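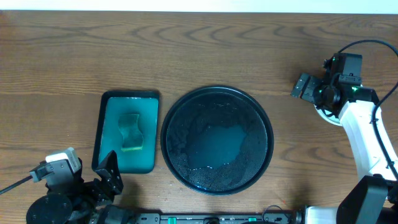 Two-Arm Bench Build, Handout 4: The Dish Cleaning Task
Annelies Danzer, Viklund Shared Workshop
Revised Nov 25, 2019

Bring this handout and your wiring notes from Handout 3. By now both arms should be bolted to the rail and should pass the homing check. If yours does not home, fix that first. Do not start on the task with an arm that drifts.

1. Where we are

The first tasks on this bench were all dry: blocks, cups, a folded cloth. Cleaning a plate is harder for three reasons. The sponge changes shape when the gripper closes on it. The plate slides when the sponge pushes on it. And the dirt is thin and shiny, so it looks different to each camera.

We run the task through Cludiseck, the control script we have used since September. Pull the latest copy before you begin. The old one has the left and right wrist offsets swapped in the settings file, and two groups lost an evening to that.

2. Bench layout

Sponge on the left, on its teal base. Black tray in the middle. Plates go on the tray, and finished plates go to the right. Keep to this order even if you think yours is better, or the saved start poses will be wrong for the next group.

The mess is green food coloring thickened with a little corn starch. Use a few drops. More than that runs under the plate and ends up on the table.
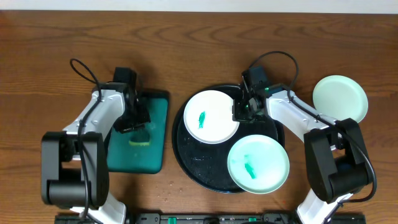
Figure 1. Layout with both arms on the rail, left gripper over the sponge, and the fish toys on two of the plates.

The toy fish stand in for food scraps. They have to come off before any wiping starts. Picking them up is a separate step in the script (step 2) and you can test it alone with the plates dry.

3. Setting the sponge grip

Close the left gripper on a damp sponge, not a soaked one. Wring it out by hand first. Start with the current limit at 677 in the Arkero settings page and go down from there if the fingers fold the sponge in half. Write down the value you end with. It will be different for a new sponge.

Check the height next. Lower the arm until the sponge just touches the plate, then go 2 mm further. At 4 mm the plate starts to walk across the tray.

4. Wrist cameras

The wrist cameras give you the close view, and most of your trouble will show up there. Set the exposure by hand. On auto, the image brightens every time the gripper moves over something black, and the pale dishes wash out.
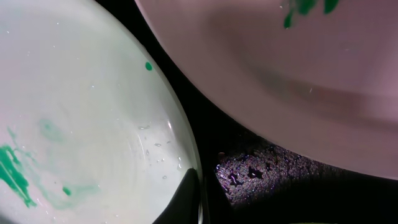

Diluted color is the main source of false results. A thick streak is easy to find with a plain color threshold. A faint wash of the same green on a light surface is close to the color of the dish itself, and the threshold we used last time skipped it. Lower the saturation cutoff in small steps, and save a test picture at each step so you can compare them.

Clear drops are not dirt. If your script counts them, raise the minimum blob size before you touch the color values.

5. Water and wiring

Keep the cables looped up over the wrists. Leave enough slack for a full turn but not so much that a loop can hang onto the table. Wipe up drops near the rail between runs, with the power off. The connectors on the rail are not sealed.

Paper towels are on the shelf with the Tistance spare servos. We have nearly run out of the spare servos, so please ask before opening one.

6. To hand in

Your final current limit and wipe height, the saturation cutoff you settled on, and the log from three full runs in a row. Failed runs are fine as long as the log is complete. Note by hand which step failed, as the log only records the time it stopped.

Next handout: passing a plate from one arm to the other.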